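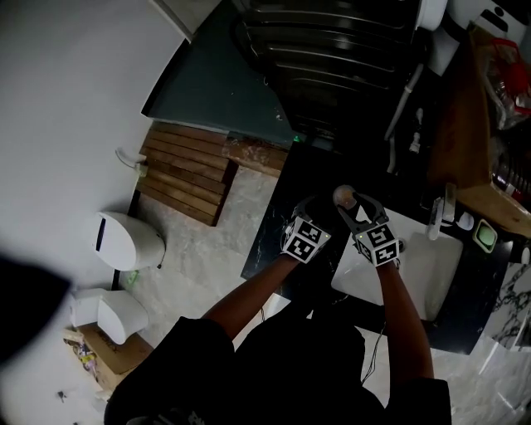 Small brown ball, white sink, marker cubes on both fingers.

Spent the day on the pose tracker in Flirunari, our little tooling repo. The fingertip poses come from the cube markers, and glossy black stone is a rough background for that.

Algirdas Avotiņš rewrote the corner refinement in January and I only merged it now – sorry, Algirdas! Replay on the test log went from 1873 dropped poses to 488 (same log, same settings, I checked twice).
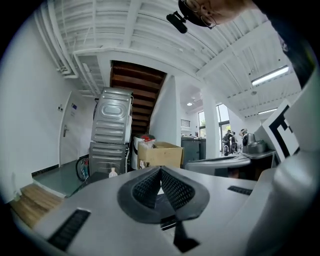
Do you smooth the poses before training?
Only a light filter, six samples wide. Anything heavier rounds off the moment the fingers close, and then the policy grabs late.

Next up is the time sync in Trallo. The two streams still drift apart on long recordings and my fix is ugly – will post the branch once it's less embarrassing.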